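Project report, motorsport events module — final version, 11th January

**Planning a freestyle dirt bike show at Druvton Showground**

We picked the Druvton show becuase two of us had already been to it in August. Aim: work out what one night of freestyle motocross needs, and whether a small venue can make it pay. Riston Arena used as the comparison.

**Track and ramps**

Biggest problem was run-up. Riders want 40 meters before the main ramp, and Druvton only has that if the south gate stays shut. So south gate shut. Crowd comes in from the north side, longer walk from parking, more signs.

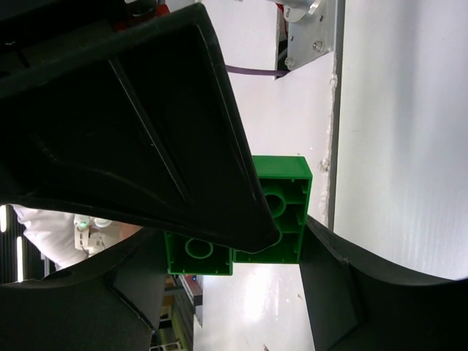
Landing ramp goes on the flat end, dirt on top, packed the day before. Riston keeps its dirt on site all year. Druvton has to truck it in and truck it out again — most of our budget gap is right there.

**Running order**

Nine riders, two halves. Quad bikes open, then whips and no-handers, backflips saved for after the break. We first had the backflips early and the second half looked dead on paper. Swapped. Rider interviews cut to fit the noise curfew.

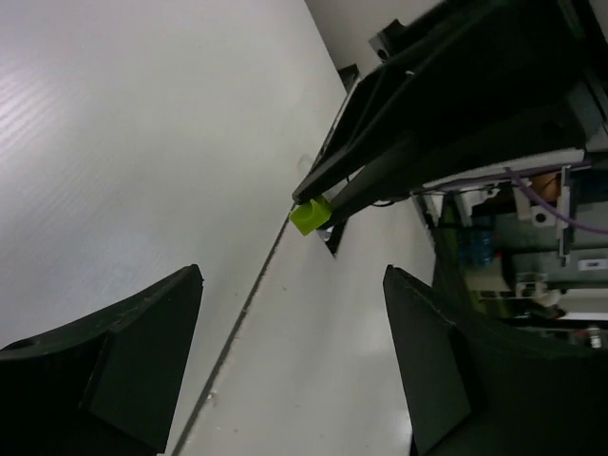

*Fig. 1. White tabletop with a dark seam, gripper fingers in front.*

**Tickets and sponsors**

Ahn Tires as lead sponsor in our plan, Drimix energy drink on the ramp banners. Break-even at 85 percent of seats sold, too high for a wet night. Cheaper family ticket helps fill the stands but pushes break-even up again. We went back and forth on this a lot. Kept the family ticket.

**Safety**

Double fence on the crowd side, seven marshals, ambulance parked by the pits with a clear way out. Wind limit agreed before the gates open, not argued over at the ramp.

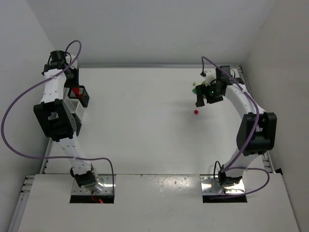 *Fig. 2. Two arms at the white work surface, baskets on the left.*

**What we would change**

More time on the weather plan. Ask riders earlier what they need in the pits — our layout had no space for spare bikes untill the last week. Full cost sheet is in the appendix, Riston numbers on the second tab.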